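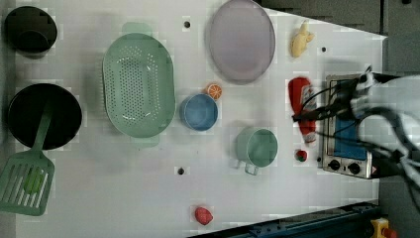 4.2 What counts as tidy

The claim we find hardest to accept in the household-order literature is that a tidy kitchen surface can be recognised by anyone, without being told whose kitchen it is. Gekham's scoring sheet assumes as much. It gives 5 points to a layout in which like sits with like, and takes points off for every item "out of its group". We applied the sheet to 131 layouts of play kitchenware and came away doubtful that the groups exist outside the sheet.

Take the ketchup bottle. Is it food, and so to be put with the fruit, or a container, and so to be put with the mug? Our 22 raters split on it more than on any other item, and several changed their minds between the morning and the afternoon. The banana gave less trouble, but only until a plate was offered, at which point half the raters wanted it served and the other half wanted it stored. In Figure 4 the oval plate and the banana lie next to each other near the toaster oven, with the bottle on its side below them. One rater called this layout "nearly set for lunch". Another gave it the lowest mark available — same sheet, same instructions.

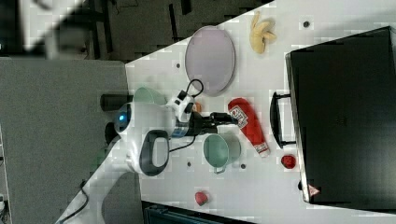 Koutsoukos, commenting on a draft of this section, objected that raters disagree about everything when the objects are toys, and that the same people would have no difficulty at their own sink. He may be right about the sink. We are less sure it helps the sheet, which was sold to us as neutral on whose sink it is.

A smaller complaint concerns colour. Some raters paired pale green pieces wherever they could, mug with colander, though the two have little to do with each other in cooking. The sheet rewards this as grouping. We suspect it rewards a good deal else that no cook would recognise, and the agreement figures in Table 3 should be read with that in mind. Items a rater left unmarked were excluded.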